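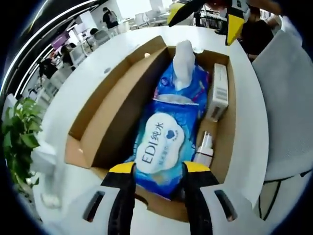 Clearing a Grip Fault When Packing Soft Items

February
By Kerubo Obura
Filed under: Grippers & Handling > Troubleshooting

This guide covers the grip fault we see most when two handheld grippers are used to pack soft goods into a carton. On our Pronddale controller it comes up as code 468, "width mismatch." The fingers close, the encoder reports a width the software does not expect, and the recording stops or, worse, carries on with bad numbers.

Wet wipes set it off more than anything else we pack. The package gives when you squeeze it, so the fingers keep traveling after they touch. A small rigid carton in the same box will read fine, which makes people think the gripper is healthy.

Before you start

You need a 2 mm hex key, a lint-free cloth and a rigid test block 20 mm wide. Ask the person on the other gripper to let go of the trigger and move back from the table. Two sets of jaws over one box is how fingers get pinched, and I have the bruise from last winter to show for it.

Step 1. Stop and leave the box alone

Release the trigger slowly. If the fingers stay shut on a package, do not pull up. A soft package that is pulled by its lid or seal can tear, and wipes leak onto everything else in the carton. Hold the package down with your free hand and open the fingers by the manual release.

Step 2. Check the finger pads

The yellow pads at the fingertips should sit flush with the black finger. Press each one with your thumb. If a pad slides or lifts at a corner, that is most likely your fault code. Wipe both pads, let them dry, and press again. Replace any pad that still moves.

Step 3. Check the finger screws

Tighten until snug and stop there. The threads are cut into plastic and strip easily – we lost a whole housing that way.

Step 4. Zero the width

Close the fingers on nothing and hold for a slow count of five. In the Zarei panel, choose Set Closed. Open fully and choose Set Open. Do both, even if only one looks wrong.

Step 5. Test on the block, then on the package

Close on the 20 mm block. The reading should be within 1 mm. Then grip the soft package across its middle, away from the lid, and lift it just clear of the bottom of the box. Watch the number while you hold. A slow drift means the pad is still creeping. A sudden jump usually points to the encoder cable.

Step 6. Deal with the bad recordings

Go back to the last run that passed the block test and mark everything after it as suspect. We skipped this once and had to throw out 16 runs a week later.

If the code comes back

Swap the encoder cable before you swap anything else. If it still returns, take the gripper out of use and tag it. Do not raise the mismatch limit to get through a shift. It hides the code and leaves the grip just as loose.

We use cookies to remember your settings and count visits. Accept | Manage choices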